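Kestamcombe Table Settings: read me first

Welcome, and thank you for stopping by! Kestamcombe is a collection of small table settings, the kind you might lay out for a late breakfast or for a neighbor who said five minutes and stayed the afternoon. It holds 300 pictures across 17 settings, and every setting has its own cloth, its own dish and its own short note in the notes folder.

What you'll find inside

Most of the settings are built on fruit, because fruit is cheap, cheerful and easy to swap around (and somebody always eats it afterward). Bananas, oranges and pears turn up again and again. Of the 300 pictures, 103 have a patterned cloth under the dish, and those are the ones I'm fondest of. I grew up in a house where the wallpaper never matched the tablecloth, and I still think strawberries on the wall and ferns on the table get along very nicely.

How the folders work

Each folder is named for its cloth first and its dish second, so fern-redflower is a fern cloth with the red flower-shaped plate. If a setting was laid twice, the second one has a 2 on the end. The notes are plain text and some run longer than others, depending on how much I had to say that evening.

Changes

Sun 30 November: moved the Wiegand bowls into their own folder and fixed the spelling of "clementine" in the notes.
May: first version, with 200 pictures.

Using the collection

Please help yourself for sketching, teaching, sorting practice or whatever you like. A mention of Kestamcombe is appreciated. If a note seems to belong to a different dish, tell me the folder name and I'll put it right, though I can be slow when the garden is busy.
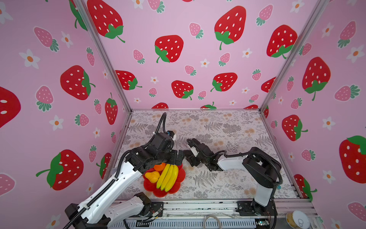
I do still mean to add a winter group with nuts and dried figs, once I've found a cloth I like for it. Suggestions are very welcome, and plaid is fine.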